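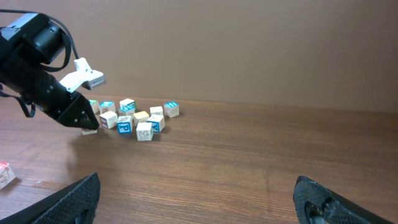 Dorottya Gulyás fragte nach zwei Wochen mit dem Bamska-Satz, ob die bedruckten Flächen das Stapeln stören. Messbar kaum: Türme aus 8 Würfeln halten bei mir auch mit Motiv auf Motiv. Das Holz ist sauber gefast, die Farben sind deckend — Grün, Blau und Gelb lassen sich gut trennen. Helle Zeichen auf hellem Holz liest man schlechter.

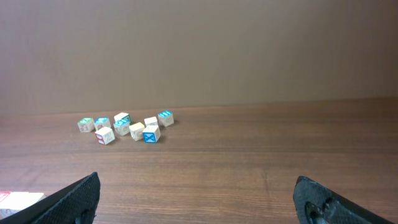
Mein Satz riecht nach 184 Tagen noch leicht nach Lack, schreibt Béla Kovács. Bei meinem war das im April vorbei. Abzug für die fehlenden Umlaute.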